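Rornell Youth Baseball League
Field drainage and rainout project: progress report to the Toprak Fund
Submitted by Kadir Bozkurt, 22 March 2025

The infield work at Clundeo Park is done on two diamonds out of three. The third is waiting on the contractor, Farkel, who told us the ground was too soft for their equipment and then told us the same thing after a dry stretch. I have asked for a finish date in writing and don't have one yet.

You asked whether the new drains have cut down on rainouts. I can't say yes. Last season we lost 29 games to weather, and the drains would have helped with 16 of those at most. The rest were called for lightning, cold or snow, and no pipe in the ground fixes that. The grant application promised a 70 percent drop in lost games. I didn't write that number and I would not have signed off on it. Please don't hold the spring schedule to it.

What I can report is that diamond two had standing water behind second base after the last big storm and diamond one did not. Both have the same drains. Farkel says the slope on two is within what we agreed to. I want someone other than Farkel to measure it before we make the final payment.
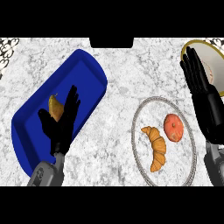

Pear on a blue tray, marble counter.

The text alert system for postponed games is running. Coaches like it, or the ones who answered me do. My doubt is about the rule behind it. Umpires now make the call two hours before first pitch, and in our weather that is a guess. We had a game called off in the fall under gray skies and it never rained. Parents were not pleased - one had driven in from the next county. I would move the call closer to game time and accept the grumbling that comes with it.

Makeup games are still the weak spot. The calendar has 5 open dates before the end of May, and two of those clash with school events. If April is wet we will be playing doubleheaders with tired pitchers, and I don't want to bend the pitch limits to get them in.

Spending is within budget only because the third diamond hasn't been billed. I'd ask you to hold the last installment until the slope on diamond two has been checked. The next report will have the measurements in it, good or bad.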